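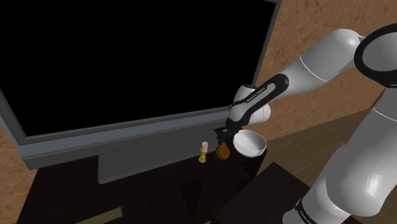 3.2 Household viewing survey

Respondents were drawn from two districts, Prirstead and Esutley, and the sample comprised 229 households. Each household kept a paper diary of evening television use for the month of June. Entries recorded the start and end of viewing and whether a meal was eaten during it. Figure 2 shows a flat-screen set on a dark wooden cabinet. After incomplete diaries were removed, 2898 entries remained for analysis. Coding followed the scheme of Seol and Ojeda, with sessions longer than 120 minutes treated separately.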